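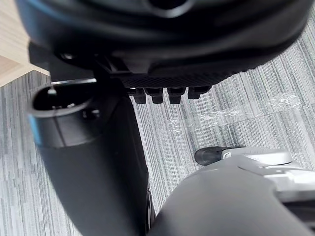
**How long does a new carpet take to settle?**

A few weeks for most piles. Longer for wool. You'll get fluff in the hoover at first, handfuls of it, then it tails off. Don't pull at loose tufts — snip them level with scissors.

**Do you come out and measure?**

We do, anywhere on the Garholm side of the river plus the villages up to Nasent. Free if you order, small charge if you don't. Ring the shop and ask for Ljubica, she keeps the diary.

**Can I measure it myself?**

Fine for a rough price. Widest point, longest point, into the doorways and into any alcove. Centimetres please, not feet. We'll still want to check before we cut, a carpet that's come up short can't be stretched back to size whatever your brother in law says.

**Why is the quote bigger than my room?**

Rolls come in set widths. If your room is a bit over one width you go up to the next, or have a join. Joins are cheaper but they need to go somewhere sensible, away from the door and the main walkway. We'll draw it out for you both ways.

**What's included in the fitting price?**

Gripper, door bars (plain silver or brass), laying the underlay, fitting the carpet, trimming. Not included: taking up the old one, shifting furniture, trimming doors, stairs with winders. All of those are on the price sheet by the till. Smallest fitting job we take on is £264 — that's for one room, one visit.

**Do I have to move the furniture?**

Small stuff, yes please. Lamps, books, anything under the bed. The lads will do beds and wardrobes if you've ticked the box on the form, but they need to be emptied. Pianos and fish tanks we don't touch.

**Will my doors still open afterwards?**

Depends on the pile and the underlay. Old doors with a good gap are usually ok. We can't plane doors on the day unless it's booked, as the saw lives in the other van. Fire doors we won't trim at all, speak to your landlord or a joiner.

**Which underlay?**

Bedrooms: the thicker foam, nice underfoot. Stairs and halls: something firmer, or the carpet moves about on it and wears on the nosings. Don't reuse the old stuff. Everyone asks. It's flat in all the places you walk and the new carpet will show every one of them.

**Wool or man-made?**

Wool looks better for longer and springs back. Costs more, moths like it. Polypropylene shrugs off most spills and you can be fairly rough cleaning it, but it flattens in busy places. The 80/20 mix is what most people end up with for a lounge. Take samples home, look at them at night with the lamps on as well as in the daytime.

**Can I borrow the sample books?**

Up to a week, deposit at the counter. The big Zanetti book has to stay in the shop, we only have the one. Loose squares you can keep.

**I've spilt something. What now?**

Blot it, don't rub. White kitchen roll or an old white towel. Cold water, a little at a time, work from the outside in. Try anything stronger on a hidden corner first. Bleach never. If it's wax, let it go hard, then scrape with a spoon.

**There are dents where the sofa was**

Ice cube in each dent, leave it to melt, blot, then lift the pile with your fingers. Deep ones may need two or three goes. On foam underlay some dents stay.

**There's a darker patch that comes and goes depending where I stand**

Shading. Pile lying in different directions and catching the light. Cut piles and velvets do it most. It isn't a fault and the makers wont replace for it, so if it would bother you go for a loop or a twist.

**Can I have it on underfloor heating?**

You can, with the right underlay. Add up the tog rating of both and keep it under what your heating installer gives you. Bring us the figure and Ginevra will match it. Heating off the day before fitting, back up slowly after.

**What about offcuts?**

They're yours. Tell the fitters before they start or it all goes in the van with the waste. Shop remnants are at the back, new ones out first thing in the moring, priced on the label. No holding them over the phone.

**How do I pay?**

Half when you order, half when it's down. Card, transfer or cash. Quote numbers are on the top right of your sheet, three digits, e.g. 687 — put that as the reference or we can't find you.

**How long is the wait?**

Stock rolls, 5 working days if there's a slot. Ordered in, two to three weeks. Zulloner ranges take longer, and nothing gets delivered between Christmas and the second week of January.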